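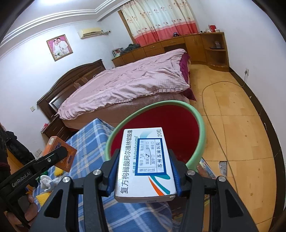 Carton with a dosage label on its face.

Packaging and Label Reviewer (Medicines), Part Time
Benmoussa Language Services, Ullbridge office

Reference: 543
Posted: 8 Sep 2024

Benmoussa checks printed packaging text for importers, wholesalers and hospital pharmacies. The Ullbridge office is hiring a reviewer to compare carton, leaflet and label text against approved source documents. The post is part time, three days per week, on a fixed contract ending in April. Extension depends on workload.

Duties
Compare English and Chinese carton text with the approved master, line by line.
Check pack quantity, strength and dosage form on every printed face.
Review dispensing label templates, including fields for times per day, amount per dose, and timing before or after meals.
Record differences in the Clurnirora log using the standard error codes.
Return marked proofs to the layout team at Skakby.

A normal batch is 53 items. Reviewers work from flat proofs and from finished cartons. Translation is not part of the job — wording queries go back to the client through the project desk.

Requirements
Full reading knowledge of English and Simplified Chinese.
At least 3 years of work in proofreading, pharmacy dispensing, regulatory affairs or technical editing.
Ability to read small print for long periods, with correction if needed.
Familiarity with PDF comparison tools. Training in Clurnirora is given during the first week.

A pharmacy qualification is useful but not required. Applicants must already have the right to work at the Ullbridge location. Remote work is limited to proof files; cartons stay on site.

Selection
Shortlisted applicants complete a paid test consisting of one carton, one leaflet and a source text of 1,000 words. The test is done at the office and marked without names.

To apply, send a resume and a one-page cover letter to the Ullbridge office, quoting the reference number. State your available start date and any days you cannot work. Applications without a reference number will be returned.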